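Print this page
E-mail this chapter

Chapter 4
A Demonstration Day at Barnton

In June our department went to the training center in Barnton, where the Altemow company held an open day for its visitors. Most of us had read about robotic suturing, but few of us had stood next to the machine while it was used. This chapter begins with that visit, because many questions that students ask later are already present in such a demonstration.

The program had two parts. In the morning we heard a talk about the history of the center, which has received 1,190 visitors. After that we moved to the demonstration room and watched the stitching on a tissue pad. I advise the reader to look first at the jaws and at the joint below them – the wrist gives the instrument much of its freedom.
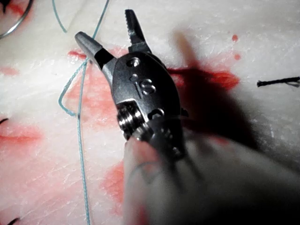 4.1 What the visitor should look for

A visitor naturally watches the instrument. It is better to watch the thread. If it is pulled too strongly, it can cut the tissue, and if it is too loose, the edges of the wound do not meet. The operator must judge this mostly with the eyes, so the position of the light is also important.

Look also at finished knots. The distance between two stitches should be regular, and the tails should be short but not too short. Our guide repeated this rule several times, and I repeat it here for the same reason.

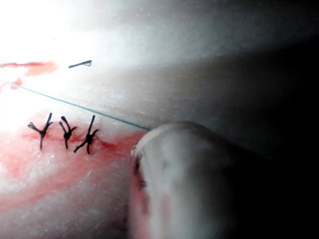 Figure 4.1. Three tied black sutures along the incision, with the blue-green thread passing above them.

4.2 Making the loop

The most difficult moment for a beginner is the wrapping of the thread. One instrument holds the strand and the other serves as a post, on which the loops are laid. In the Stitis exercise book, used at Barnton and also at Crichton, this step is practiced separately before a complete knot is tried. We will follow the same order – first the loop, then the knot, then the row of stitches.
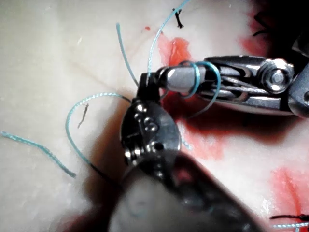
Figure 4.2. Two loops of suture around the jaw tip of the grasper.

Before you continue to Section 4.3, write down in your own words how the two instruments share the work. Keep this note, you will need it for the exercises at the end of the chapter.

Print this page
E-mail this chapter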